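Purkport Basketball Club to Leave the First Division

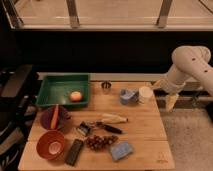 A piece of fruit in a green tray, on a wooden table.

With a short statement released in February, Purkport Basketball Club has confirmed that it will withdraw from the first division at the end of the current season. The club has played at that level for 23 years.

Supporters in Stadach, where the team has played its home games since the old gym closed, had expected a difficult announcement – but few had expected this one. Attendance had held up well, and the win over Favlow in the cup drew a full house.

The statement cites travel costs and the end of the sponsorship agreement with Siqueira, which covered the team bus and most of the youth program. The club will apply for a place two levels down, where away trips rarely exceed 100 miles.

I have followed this team through 2 finals and 3 relegation battles, and I regret the decision. I also consider it a responsible one. The youth teams will continue to train as before, and season tickets already purchased remain valid through the last home game.

The remaining schedule is unchanged. Tip-off against Favlow has been confirmed for 7:30 p.m. – doors open an hour earlier, and the east entrance will stay closed while the roof is repaired.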